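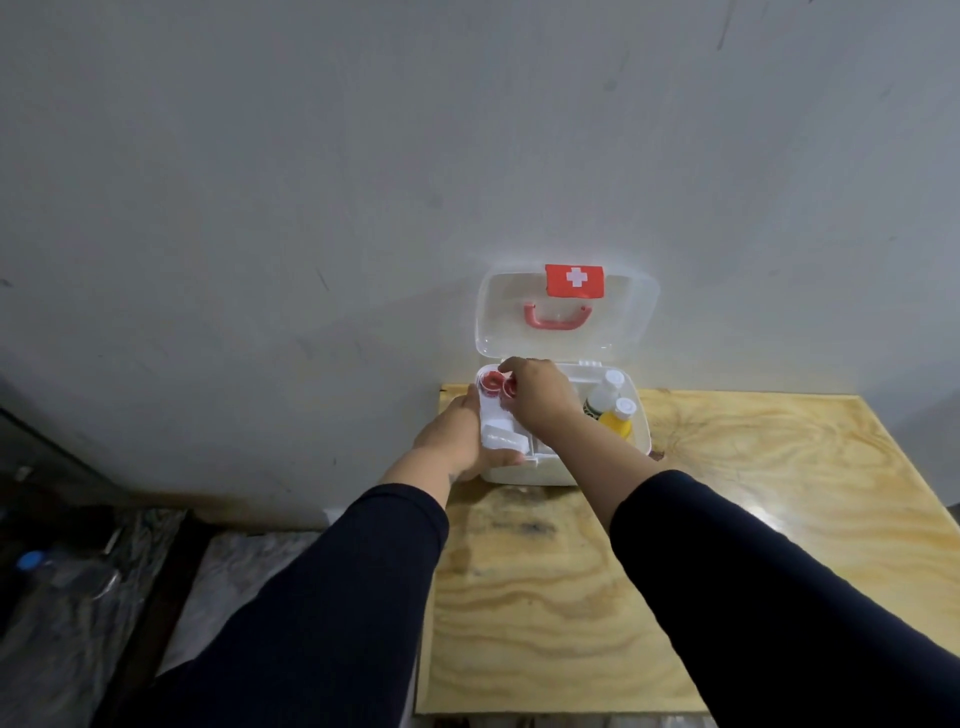

CLITSTEAD – The old Rivas furniture building on the corner of Mill Street will open its doors again in December, this time as a community hall with a kitchen, two classrooms and a main room big enough to seat 209 people for supper.

The Clitstead Neighbors Association signed the lease on Thursday evening, November 13, 2025, after a long and mostly cheerful meeting in the library basement that ran well past its planned finish. There was coffee, there were two kinds of pound cake, and there was a good deal of applause when Nilmini Roy, the association's president, finally capped her pen and held the papers up for the back rows to see.

"I bought my first kitchen table in that building," Roy said. "I still have it, with a burn mark from a casserole dish, and I would not trade it for anything. So you can imagine how it feels to be handed the keys."

The town has been without a public hall since the one on Burora Road closed and was sold. Since then the quilting circle has met in a dentist's waiting room, the Saturday supper has moved between three church kitchens, and the youth band has been practicing – loudly, and with the kind permission of the owner – in a tire shop after hours.

Supporters of the new hall collected 2961 signatures over the summer, a figure that pleased even the people who had been carrying the clipboards. The town council voted in September to waive the permit fees, and 406 households have since pledged a small monthly sum toward the heating and the insurance.

Most of the building work is finished. Tremau, the contractor, has replaced the roof over the loading bay, put in new restrooms with wide doors, and turned what used to be the mattress showroom into the main hall. The long front windows, which many residents will remember for their holiday displays, have been kept, and so has the freight elevator, although it still needs its inspection before anyone may ride in it.

Rodrigo Garrido, the site manager for Tremau, told the meeting that the maple floor underneath the showroom carpet had been a happy surprise. His crew had expected to lay a new one and had set money aside for it. That money will now go toward a better stove, a decision that drew the loudest cheer of the evening from the supper cooks, who were sitting together near the radiator.

What remains is mainly the kind of work that can be done with many hands and a few ladders. The classrooms need painting, shelves have to go up in the pantry, and the stage curtains are still at the tailor's. Every room will also get a fire extinguisher and a first aid kit before the town's safety officer comes by to sign off on the building.

Lucía Sepúlveda, a retired school nurse, will be teaching a free evening class in basic first aid as one of the first events on the calendar. There are 16 places, and she would love to see some teenagers in them. The class covers burns, choking, sprains and cuts, and people who would like to come but feel squeamish are warmly invited to sit at the back with her husband, who feels the same way.

Other bookings are filling up nicely. Wing-yan Yip will bring her beginners' watercolor group over from the library on Tuesday mornings, and the youth band has asked for two afternoons a week. Marcelino Soler, who owns the tire shop, said he would miss the music more than he had expected to, and he has offered to drive the drums over in his truck.

Not every question was settled at the meeting. Several neighbors on Mill Street asked about parking, particularly on supper nights, and Roy agreed to talk with the bank across the road about using its lot after closing time. There was also a friendly disagreement over the name. Some residents would like to keep "Rivas" above the door, where the painted letters are still in good shape, while others feel a new hall deserves a new sign. Suggestions may be left in the box at the library's front desk until the end of the month.

The opening supper will be held on the first Saturday in December. Tickets are free but must be picked up ahead of time at the library, and guests are asked to bring a dessert if they can.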